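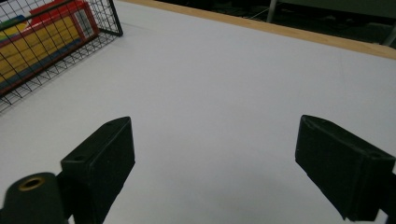 Hand-held gripper, jaws open, with the mesh basket at the corner of the frame.

Hand-Held Grippers and Teaching Stations: Buying Questions
Compiled by Embla Solheim for the Wenmont equipment buyers' page. Updated in April.

Do we need to buy a robot arm first?

No, and be wary of anyone who says you do. The sales pitch usually puts the arm at the center and treats everything else as accessories. If your plan is to collect demonstrations of hand work, a person holding a pair of grippers can do that with no arm in the building. You can put off the arm for a budget year and lose very little. What you can't put off is deciding which tasks you care about, and I have seen three quotes this year from buyers who hadn't.

What does a basic station include?

Two hand-held grippers, the cables, a computer to record on, a table, and some objects to move. Vendors will also list a "workspace kit." Ask what is in it. The Grostomer kit was quoted to us at $910 and came down to a table, a roll of white paper and a few wire baskets. Teodor Lindholm priced the same things locally and came in at $130, with the table secondhand. The paper is the only part of that you'll buy again.

The brochure says "ready in minutes." Is it?

Ready to switch on, maybe. Plan for half a day before you have a recording you'd want to keep. Cables need to be run so they don't pull on the operator's wrist, the table height needs to suit more than one person, and somebody has to write down what counts as a finished task. None of this shows up in a demo at a trade show, where a company person has already done it all the night before.

Are printed finger pads good enough, or should we pay for molded ones?

Start with printed. Pads are a wear part whatever they're made of, and the first set you order will probably be the wrong shape for something in your task list. Jetbridge wanted us to commit to molded pads up front at a much higher unit price, with a minimum order of 20. Valter Amundsen turned that down and I think he was right. Before you sign anything, get three things in writing:

Who owns the print file for the pads.
Whether you may print your own spares without voiding the warranty.
What thread the inserts use, and whether the fasteners can be bought anywhere.

If the answer to the second one is no, add the cost of a year's pads to the purchase price and compare again.

How many spare pads should we order?

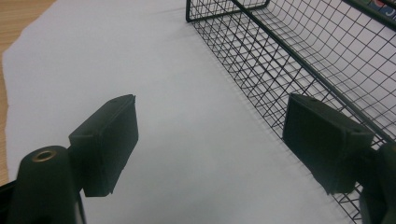
Two full sets per gripper is plenty for a first year of ordinary household objects. Thin wire is the thing to test. A blocky pad that does fine on a carton can behave quite differently around a mesh wall, and I wouldn't take a vendor's word for it either way. Bring your own basket to the demo. Ask them to lift it, slide it, and put something into it, and ask for the unedited recording afterward. One rep told us the recording was "not representative." We didn't buy from him.

Wireless or cabled?

Cabled, unless you have a strong reason. Wireless units cost more, and then you also own a charging routine. Yes, the cables get in the way – budget for longer ones than the spec sheet suggests, and for clips to keep them off the front edge of the table. Bendik Nygård disagrees with me on this and runs his station without cables. He also owns six chargers.

Should we pay for the vendor's object set?

Boiko sells one with 114 objects in it. Most of them are blocks. Real work is full of long cartons, flimsy packaging and containers that tip, and you can get all of those from a grocery store and the back of your own stockroom. Buy doubles of anything made of cardboard, as the corners go soft. Keep a list of what you used, because "red box" will mean nothing to you by fall.

What about the room?

Nearly every first budget leaves out the room. Floor space, rails or stands if you plan to mount anything later, something dark behind the table if your lighting is bad, tape for the floor. Put in a line for it even if you think the room is free. Someone will ask for it back. 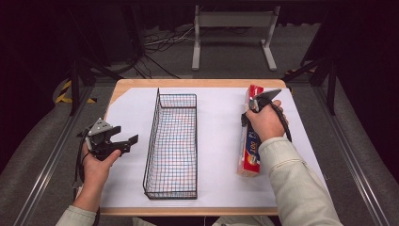

Vol. 20, p. 114

How many operators should we budget for?

More hours than you think, and fewer hours per person per day. Holding a gripper in each hand is tiring in a way that doesn't show up in a ten-minute trial. Elsa Boström caps her people at two sessions a day with a long break between them, and her cost per usable recording went down after she started doing it. Vendors like to divide the equipment price by the number of recordings. Ask them to put wages in that sum. It gets a lot less pretty, and the hardware turns out to be the smaller half of it.

Is a service contract worth it?

For the grippers, I'm doubtful. There isn't much in them that you can't swap with a screwdriver, provided you got the right answers about pads and fasteners further up this page. For the recording software, maybe, if the contract names a response time and says what happens when an update breaks your older files. "Priority support" by itself doesn't mean anything. Read the cancellation terms too; the one we were shown renewed itself unless you wrote in 60 days ahead.

Can we lease?

Some sellers will do it. Look at the return conditions before the monthly price. Ours called for pads "in original condition," and a used pad never is. We asked for that line to be struck and it was, without any argument – so ask.

When should we say no to the whole thing?

When you can't name the task. When the quote depends on an arm you haven't approved yet. When the only evidence is a video with cuts in it. A six-month wait costs you very little with this kind of equipment, and the second version of most products fixes whatever the rep was steering you away from at the first demo.

Where do I send a question that isn't here?

To the equipment page desk at Wenmont. Include the full quote with the line items, please. Totals alone don't give us anything to check.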